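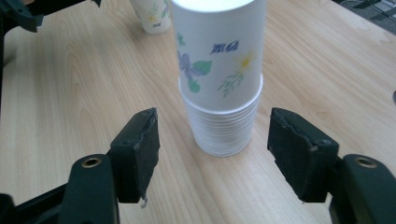
Come help us write the rulebook (and then try to break it)

We're looking for people to join the second round of Brodel, our good practice guide for recording hand-held gripper demonstrations. If you like small objects, clear instructions and arguing over the wording of a sentence, please keep reading!

I run the recording side at Tiltside, and I'll tell you how I got here. The first draft of the guide was mine. I thought it was pretty good. Then I gave it to people who hadn't sat next to me for months, and they read "approach the object slowly" in more ways than I thought possible. We recorded 1,379 takes in that round and I threw out 488 of them for things the guide should have covered and didn't. Hands drifting into view, takes that started with the fingers already closed, a stack put back in a different spot every time. None of that was the operators' fault. The rule was missing or it was mush.

So now I want to fix it properly, with other people in the room.

What you'd be doing

You'd work at a table with the grippers, one or one in each hand depending on the task, and follow the draft rules as written. Most of the tasks are plain kitchen and tabletop things: take a paper cup off a stack, stand a tipped cup up, move a cup to a new place without denting it. Paper cups sound like nothing, but they're wonderful for this, they squash if you squeeze too hard and they slide if you don't squeeze enough.

After each block you put the gripper down and mark up the draft with me. Where did you have to guess? Which rule slowed you down for no reason? Which one did you quietly ignore? (Please tell me. I won't be hurt. Well, a little.) 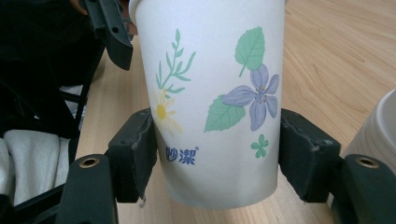 Tiltside | Demonstration Standards Team

The rules I'd most like help with

Start and end of a take. The draft says fingers open, clear of the object, hold still, then go. People forget the hold, me included.

Grip height on soft things. We say "below the middle" for cups at the moment and I'm not happy with it. A tapered cup behaves differently depending on where you press, and I'd love wording that works without a ruler.

Two-handed tasks. Which hand moves first, and do we say so at all? I go back and forth on this every week.

Failed grabs. Right now you keep going and finish the task, and log the miss afterward. Some of last round's people hated that rule. I like it, but I can be talked out of it!

Wear and loose bits. There's a short check before each session: pads, screws, cables, anything hanging off. I want it short enough that people will do it. 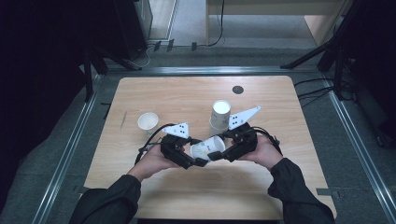 Who should apply

You don't need a robotics background, and I mean that. I want a mix, so warehouse packers, lab techs, students, people who do fine work with their hands, left-handers (please, left-handers). You do need to be 18 or over, comfortable reading and commenting in English, and okay standing for a while with something in your hands. If you have wrist or shoulder trouble, write to me first and we'll talk about shorter blocks.

If you've written work instructions or safety procedures before, say so in your message and I'll probably write back the same hour.

Where, when, how much

Sessions run in March at our Abu Hammour workspace, mornings from 9 a.m. or afternoons from 1:30 p.m., you pick. You'd come for 2 sessions of recording and one longer meeting where we go through the edits together. The Lildale office joins that one by video.

Pay is 3,000 riyals for the full set, with parking and lunch covered. If you have to drop out partway, you're paid for what you've done.

What gets recorded

The gripper cameras and one overhead view of the table. We pick up hands and sleeves, no sound. Wear plain long sleeves if you can, and leave rings and watches in the locker. You'll get the consent form before you come, with time to read it, and you can pull your takes afterward if you change your mind.

To apply, send a few lines through the contact form with "Brodel round two" in the subject. Tell me which hand you write with, which times suit you, and one instruction you've come across that drove you up the wall. I read every one of those.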